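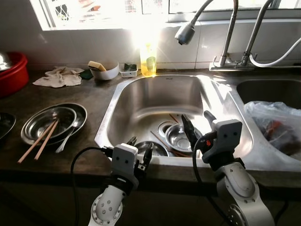

A stainless steel double sink under a kitchen window.

Washing up by hand has a bad name, and I think it is undeserved. My neighbour Urs Hofstetter paid 350 for a dishwasher in January and now runs it half empty every night. I spend 15 minutes at the sink after supper and the job is done.

I am not against machines. A family of six should have one. But two people with four plates do not need it, and small kitchens lose a good cupboard to it — mine would have lost the one with the pans.
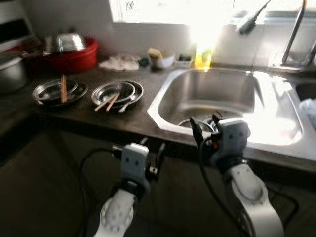 Daylight over the counter and sink.

New flats should be sold with the space left open. Let the buyer choose a cupboard or a dishwasher, and take the cost off the price if they want neither.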